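Notebook, listings bench, Flastdale office
2025-09-03
Entry: M. Vieira

Subject: floor area check, Lekota terrace, unit 13

Re-measured unit 13 after Bleddyn queried the area on the draft particulars. The draft gives 3,416 sq ft. That number came over from the seller's old brochure and has no method stated. Brisa wants it either confirmed or replaced before the listing goes live.

Method: laser meter from a fixed tripod, internal face of wall to internal face of wall, at 4 ft above floor. Each wall taken twice and the second reading taken from the opposite end. Where the pair differed by more than half an inch, a third reading was taken and the outlier dropped. Meter checked against the steel tape in the hallway before starting and again at the end. Same result both times, no correction applied.

Ground floor went without trouble. Bay window in the front room treated as a trapezoid, four readings plus the depth. Chimney breasts left in the gross figure, taken out of the net. Bleddyn's sketch has the kitchen as a plain rectangle. It has a return beside the back door that he missed, and I have redrawn it.

Upper floor is where the old number goes wrong, I think. The rear bedroom runs under the roof slope and the brochure seems to count the floor right out to the eaves. Our rule is to exclude anything under 5 ft of headroom and to list it separately as restricted. I marked the 5 ft line with low-tack tape and measured to the tape. The line was set with a plumb bob and a cut batten, so it should repeat if anyone wants to go over it. Tape removed afterwards, no marks on the boards.
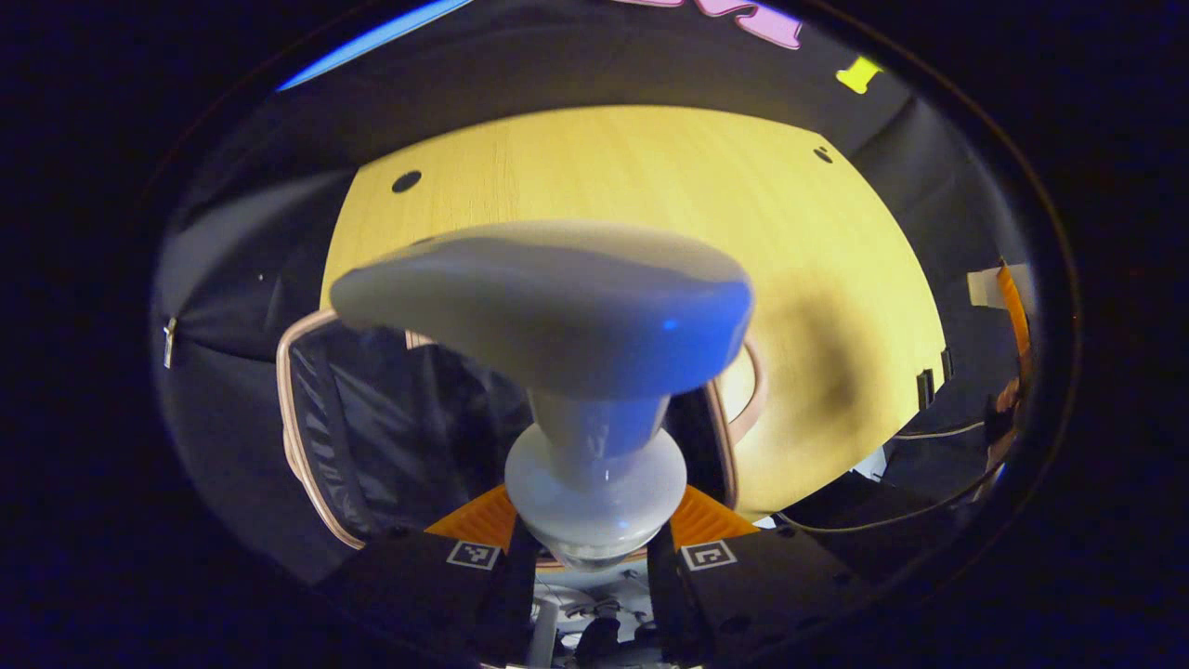
Pale grey mushroom-shaped piece, held at the base.

Garage: the draft adds it to the living area. It shouldn't. Integral, but unheated and with a bare slab, so it goes on its own line. Same for the covered porch. Aldo asked whether the porch could stay in if we call it a sun room. It has two open sides. Left out.

Net living area still to be worked up. Raw readings are on the sheets clipped inside the back cover, one sheet per floor, initialed. I would like Gifty to do the arithmetic independently of me and then compare. Don't give her my subtotals first.

Notes on the plan drawing. The Plemville template rounds every room dimension to the nearest 3 inches, then computes area from the rounded figures. That is the wrong order. On small rooms like the upstairs bath the error is large enough to see. I switched rounding off in my copy and put it back only for the printed labels. The shared copy is unchanged until Brisa agrees. Older plans made with the template may need a look, starting with the ones we did last December for the Villidthorpe road houses.

Door swings: drawn as found. The closet door on the landing is hung on the opposite side from the sketch. Window positions taken to the center of the opening. Stair direction arrow now points up, as on our other plans - Bleddyn had it pointing down.

Battery on the laser meter dropped to one bar during the upper floor. Readings stayed consistent with the tape, but it should go on charge tonight. The spare is dead.

Open items:
Gifty - net and gross from raw sheets.
Bleddyn - hold the particulars, take the 3,416 off the draft in the meantime.
Brisa - decision on template rounding.
Me - redraw the rear bedroom with the restricted area hatched, 15 degree hatch so it doesn't read as a stair.

Key for unit 13 is back in the cabinet, second row.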